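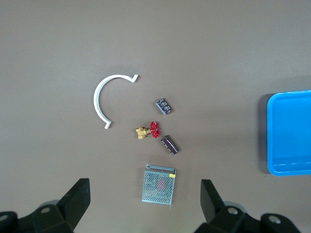 3.2 Gathering the demonstrations

We collected 173 demonstrations of the sorting task over August, all of them steered by hand through the Vanon controller. The instruction was always the same: put the parts in the tray. Figure 3 is the wrist view with the tray still empty, which is how an operator's optimism is best preserved.

The parts were chosen to disagree with each other. A small brass valve with a red handwheel offers the fingers plenty to hold, most of it at an awkward angle. The white curved bracket is thin and lies flat. The perforated power supply is a plain box by comparison, and new operators went for it first – we let them, and recorded the order as a label.

Each layout was used once and then shuffled by somebody who would not be driving. An early batch of 20 was thrown out after we found that one author had been laying the parts in a tidy row and the policy, Esau, had learned to love tidy rows. Failed grasps were kept if the operator recovered within 90 seconds. Longer struggles were cut, to spare both the model and the operator.

Figure 3. Wrist camera view, loose parts and blue tray, Kaimal set.

Comments (3)

Satish Pillai: Were the 20 tidy ones kept anywhere? I'd like them.

stovine_lab: Same trouble with rows at our end. We blamed the gripper for a month.

reader36: Section 3.4 still says Figure 2 where it means 3.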